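Sorting Station for Drink Containers: Bin Layout and Labeling
Project report, May
Mabli Rosser and Valter Arruda

1. Purpose

The Oltmont building collects drink containers in a single barrel on the ground floor. Cans, plastic bottles and paper go into it together and are separated later by hand. The goal of this project was to specify a small sorting station that could stand against a wall in a shared room, use soft storage bins, and be understood without instructions. This report covers the layout, the labels and the sorting rules. Collection schedules and resale of the material are outside its scope.

2. Requirements

The station had to meet the following conditions.

Total material cost under 3,000 in project credits.
Footprint no deeper than one bin.
Bins light enough to be carried full by one person.
Labels readable from a standing position and replaceable with office supplies.
No lids.

The lid requirement was added after the first review. A lid has to be opened by hand, and users holding a sticky can tend to leave it on top.

3. Materials

Fabric storage bins were chosen over rigid tubs. They fold flat when not in use and do not scratch the floor. The disadvantage is that liquid left in a container can soak into the bottom panel. A liner bag solves this but hides the inside of the bin, so the liner was left as an option for the building to decide.

The Avram catalog was used for bin prices and the Nilalwood catalog for card stock. The final order came to 2,000 credits, including spare cards and markers. The remaining budget was not spent.

4. Labels

Printed labels were considered and dropped. A hand-written card in black marker on white stock can be replaced in under a minute when it gets wet or torn. Each card carries one word in capital letters. Longer wording such as "aluminum drink cans only" was tested on paper and had to be written too small.

Cards are set at the rim and are not glued. This makes them easy to move when bins are swapped, but they tilt when a bin is bumped. A clip would hold them straighter. Valter Arruda tried a folded card that hangs over the edge, which worked on stiff bins and slid off soft ones.

5. Layout

The bins stand in one row in front of a plain wall, with the openings facing up and the sides close together. Gaps between bins were avoided in the drawings, as small items fall into them and are hard to reach.

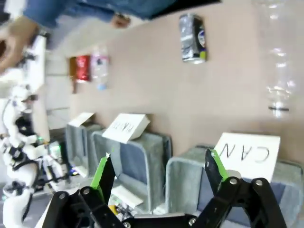
Cans and plastic bottles are the two classes that matter most for the building. They differ in weight, in how they crush and in where they are taken afterward. A crumpled can is still a can for sorting purposes, and a bottle keeps its class with or without its cap. Caps stay on. Labels on bottles also stay on, including full-color wraps, because removing them slows the user down and the Bitora guide used in our course does not require it.

Paper gave the most trouble in the written rules. Flat sheets and small wrappers weigh little and are often dropped in whichever bin is nearest. The rule sheet now states that a wrapper with any plastic film is treated as plastic.

6. Survey

A short paper survey on the rules was returned by 29 residents. Of these, 5 asked what to do with a container that still holds liquid. The rule sheet did not cover this case and a line was added: empty it in the sink first.

7. Open items

Card clips for soft rims.
Decision on liners.
A second color of card for paper, to be priced by Mabli Rosser.
Wall height for the rule sheet.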